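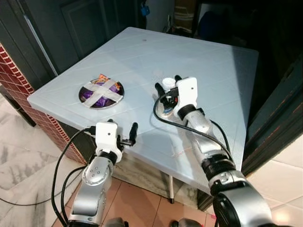 Figure 1. Two-arm test station, with a small white cylindrical part held in the right gripper.

4.3 Unplanned Release During the Closing Task

In February the right gripper opened without a command during a trial of the closing task and dropped its part on the table. Declan Horrocks was at the controls and pressed the stop button. The station was shut down for the rest of the afternoon. There were no injuries.

The run log held 1,966 entries, of which 43 were missed-signal warnings from the right gripper. Almost all of them were recorded while the forearm was turning. Callum Sowerby repeated the motion at low speed with no part in the gripper, and the warnings returned each time the cable was pulled tight. The team concluded that the connector had worked loose — the cable had been routed with too little slack at the wrist.

The connector was replaced and the cable rerouted. The control program, Plonunier, was changed to hold the last grip command when the signal drops and to stop both arms after two missed signals. Five further trials were completed without a warning. The longer test requested by our advisor, Dr. Kapoor, remains to be done.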